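Maltiden Rally Support
Ticket: Career save will not load after tablet update
Status: Resolved (workaround), fix scheduled
Product: Maltiden Rally, tablet version
Component: Save data / cloud sync
Reported by: Teresa Hegarty
Assigned to: Nizar Darwish

Original report

After the last update the game opens normally but my career will not load. I tap Continue, the loading wheel runs for a while, and I get "Save data could not be read (234)". Quick Race works. Time Trial works. Career only. I was in the second season with the Albers coupe and had most of the Lilwood stages done. I have restarted the tablet twice and have not deleted anything. The same account on my phone still shows the career, but the phone has not been updated yet.

Nizar Darwish (Support)

Do not update the phone for now, and do not open Career on it while it is online. Turn on airplane mode on the phone before starting the game. If the phone syncs, the older local copy may be overwritten.

Please send:
- the version shown at the bottom of the Options screen on both devices
- free storage on the tablet
- whether Cloud Sync is on or off under Options > Account
- the log from Options > Help > Send Log

Teresa Hegarty

Tablet is 2.3.1, phone is 2.2.8. Tablet has plenty of free storage. Cloud Sync is on for both. Log sent from the tablet. The phone is in airplane mode and the career loads fine there.

Nizar Darwish (Support)

Log received. Relevant lines:

career: open slot 0
career: header ok, schema 10
garage: read 39 entries
garage: entry 38 livery ref out of range
career: abort, code 234

The header is valid, so the file is not truncated. The read stops at the last car in the garage. The livery reference on that entry points to a slot that does not exist in the new version. Do you remember which car you bought or painted last?

Teresa Hegarty

The Sullata hatchback. I bought it the evening before the update and gave it a custom paint job, two-tone, with the door numbers moved back. I had not raced it yet.

Nizar Darwish (Support)

Passing to engineering. Custom liveries with moved door numbers were stored in a different table before 2.3.

Thongchai Rojanasak (Engineering)

Reproduced on a test tablet. Steps:
1. Install 2.2.8, start a career, buy any car.
2. Apply a custom livery and move the door numbers from the default position.
3. Save, exit to the title screen, update to 2.3.1.
4. Tap Continue. Code 234 every time.

Does not reproduce if the door numbers are left in the default position. Does not reproduce if the car has been entered in at least one stage after painting, as the livery is then written again in the new layout. The converter skips liveries flagged as unused, and the loader treats the missing reference as fatal. It should fall back to factory paint.

Cloud copy checked. It was last written from the phone on 2.2.8 and is intact.

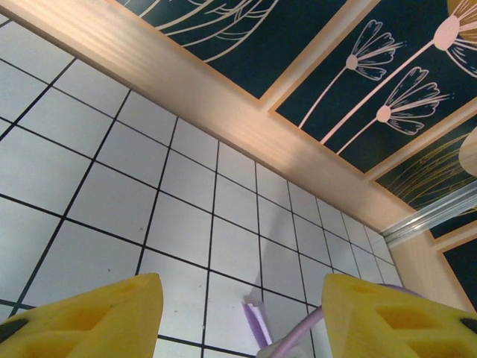
Workaround, to be done in this order:
1. Phone, still in airplane mode: open Career > Garage, select the Sullata, choose Reset Livery, confirm.
2. Exit to the title screen. Wait for the save icon to disappear.
3. Tablet: Options > Account, turn Cloud Sync off. Close the game completely.
4. Phone: turn airplane mode off, open the game, use Sync Now. Wait for "Upload complete".
5. Tablet: open the game, turn Cloud Sync on. At the conflict prompt choose Use Cloud Copy.
6. Tap Continue.

Do not choose Keep This Device at step 5. That uploads the damaged file.

Teresa Hegarty

Step 4 gave "Sync failed, try again later" the first time. The second try went through. At step 5 the prompt did come up and I took the cloud copy. Career loads on the tablet. All cars are there, Sullata in factory white. Stage times look right, but the Lilwood night stage shows no ghost.

Thongchai Rojanasak (Engineering)

Ghosts are stored per device and are not part of the cloud copy. The tablet ghost was removed with the old local file. It will be recorded again on the next clean run. The time itself is kept.

The phone can be updated now. You can repaint the car once both devices are on 2.3.1. The new table has no problem with moved door numbers.

Nizar Darwish (Support)

Linked two other tickets with the same code. Known issues page updated 2025-07-20. The loader fallback is set for 2.3.2. Players without a second device on the old version should leave the game installed and wait for that build. Reinstalling removes the local file.

Ticket closed. Reply to reopen.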